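Kit sort-out, March edition! 17 shirts came out of the loft, and I've got as far as the red one. Look at that ribbed trim, I'd completely forgotten it.

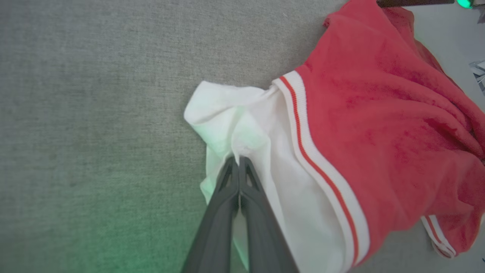

White rib, thin red stripe. Lovely bit of knitting.

2/ Found it on the Fitano swap page ages ago and it's still my favourite red of the lot, sort of coral when you get close up. I'm folding everything properly this time, sleeves in first, then in half (yes, even the awkward ones!).

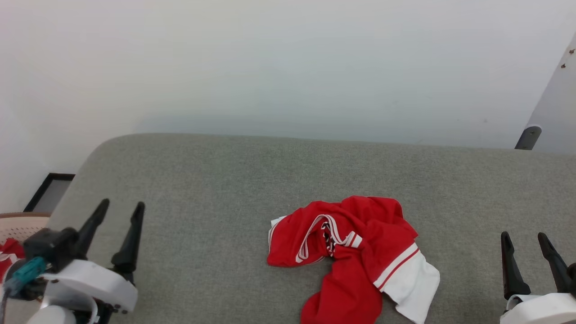
Red one, pre-fold. Bit of a heap!

3/ Right, kettle on, then the blue ones. Might do the socks too if I'm feeling brave!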